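22 January 2018

## Handling Small Things: the Handover

Reading for this week is the Stillwood packet, up to page 61. Skip the appendix on scissors - we return to it in March, when everyone is braver.

A handover has 3 parts: offer, contact, release. Most dropped supplies are dropped in the third, by a giver who let go out of optimism. Cylinders are the worst of the lot, being shaped for a long trip under the nearest cabinet.
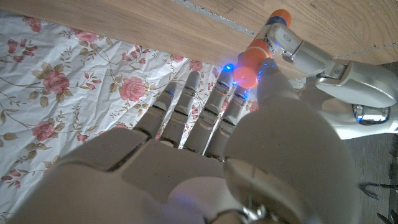 *Fig. 3. Offer stage. Orange cylinder held at a slant, rounded end toward the receiving fingers.*

Note the angle. A slanted offer leaves the receiver a free end to take hold of. An upright one leaves both parties pinching the same inch and being polite about it.

**For the table exercise**

- Work in pairs, over the table and well in from the edge.
- Giver holds still. Receiver does the reaching.
- Release on a firm tug, and on no other sign. Eye contact is not a tug.
- Swap roles after 16 passes.

Log your drops on the Medeo sheet, including the ones that rolled back.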